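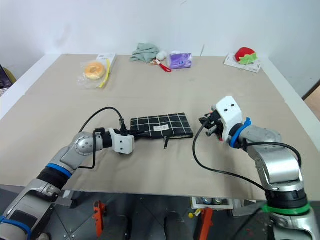 Liltent: two arms and a zip
Speaker notes, Sunday session at Flaltama. Chibuzor Nwosu

Slide 1. Hello

Good afternoon, everyone, and thank you for coming out on a Sunday when you could perfectly well be at home with your feet up. Say hello to the people at the back and check they can hear me. Say where the kettle is.

I'm Chibuzor, I've been a member of the Flaltama workshop since the old building on Odukoya Road, and most of you know me as the person who hogs the corner by the white wall. For the last while I've been building Liltent in that corner, and I'd like to tell you how it went, including the bits that went badly, as those are the bits I'd have wanted to hear when I was starting.

Ask who has built something that moves. Wait for hands. Ask who has built something that moved when they didn't want it to. (Usually more hands, and a laugh. Let it run.)

Slide 2. What I was after

The wish was a small one. I wanted a pair of arms on a table that could pick up a soft thing, a pouch or a pencil case, hold it still with one hand and work the zip with the other. My mother's hands are stiff in the mornings and zips are her great enemy, so that was in my mind, although I should say clearly that nothing I'm showing today is ready to go anywhere near my mother.

Anything soft is harder than you'd think. A tin can stays the shape it was when you last looked at it. A pouch sags, puffs up, turns over and hides its zip underneath itself. I lost most of November to that one pouch with the white grid on it, the black one, and I still feel a bit cross whenever I pick it up.

Slide 3. The table

Please don't skip this slide even if time is short! I always want to hurry on to the arms, and the table is where I went wrong first.

My first table wobbled. Not by much, you could rest a cup of tea on it quite happily, but each time an arm stopped quickly the whole thing gave a little shiver and the other arm ended up reaching for a place where the pouch no longer was. I blamed the software for a fortnight. I rewrote things that had been perfectly fine. Then one evening I put my palm flat on the table top and felt it moving, and I'm afraid I said something out loud that the pottery group heard.

So, the orange clamps. They're fixed to the underside, and they're the best money I spent on the whole project. If you take one thing home, take the clamps.

The top is a board covered in beige cloth. On a bare shiny surface the pouch skated away as soon as a finger touched it, whereas the cloth gives it something to sit on. It does wrinkle, and I have stopped minding. I used to smooth it between tries and it only made me late for supper.

Slide 4. The arms

The arms came second-hand from a man in Brusel who was clearing his garage, and I drove over to fetch them with the back seats down. He gave me a cup of soup and a carrier bag of screws, some of which even belonged to them.

Point out the colours. There's a green ring low down on the right arm and a blue one up by the elbow on the left. When you're under the table with a torch in your mouth and somebody is calling out "the left one, no, your other left", a bit of colour is a wonderful thing. I say "green" and "blue" now, and the arguments have stopped.

The grippers are the white boxy parts at the ends. Mention that the fingers want looking after, and that I check them before every session, much as you'd check a bicycle's brakes.

Slide 5. Cables (take a breath, this one is a moan)

I left the cables long on purpose. My first lot were short and neat, and I was very proud of them, and the first time the arm reached right across the table it pulled its own plug out. These days they go up in loops and hang down in great droopy curves, and it all looks like my grandfather's shed, but the arm can turn its wrist without strangling itself.

If somebody asks about tidying them: yes, I'd like to, and I'd be glad of help. A loop that hangs too low can catch on whatever is sitting on the table, so there is a happy middle somewhere. I haven't found it yet.

Slide 6. How the tries went

I kept a notebook. It covers 600 tries at the zip, each one written down in pencil with a word or two beside it, mostly "no". Read out one or two of the funnier ones if the room is friendly.

The best evening I had was a run of 72, with the zip opened in 57 of them. I walked home very pleased with myself. The following evening was dreadful and I still can't tell you why. Leave a pause there, as somebody in the room may well have an idea, and I'd much sooner hear it than get through my slides.

What helped most was letting the holding arm settle before the pulling arm began. I'd had them both going at once because it looked clever. Slower was kinder to the pouch and to my nerves.

Slide 7. What's next

A different zip, with a smaller pull. After that, a soft bag with a handle. I'd also like to try a towel, though folding frightens me.

Anyone who wants a go can come over to the corner after the tea break. Please keep your sleeves and lanyards well away from the arms, and ask me where the stop button is before you touch anything at all. I'll show each of you, I don't mind repeating myself, as you'll have noticed.

Questions until half past four, then chairs back against the wall, please.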